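Machines can't do the chores yet. I have spent 2 years reading claims that they can, and at our house in Prellby I still put away the groceries. Picking up one soft thing and setting it in a basket is a fair test - small, dull, the kind of job a home is full of. 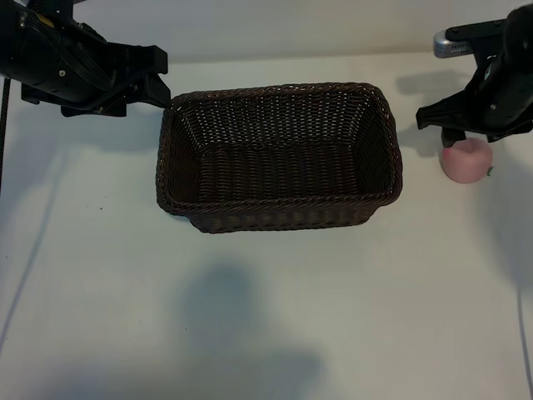 Griresel Home Robotics Club

Two arms, an empty basket and a pink apple beside it. Show me that job done 800 times without help and I'll change my mind.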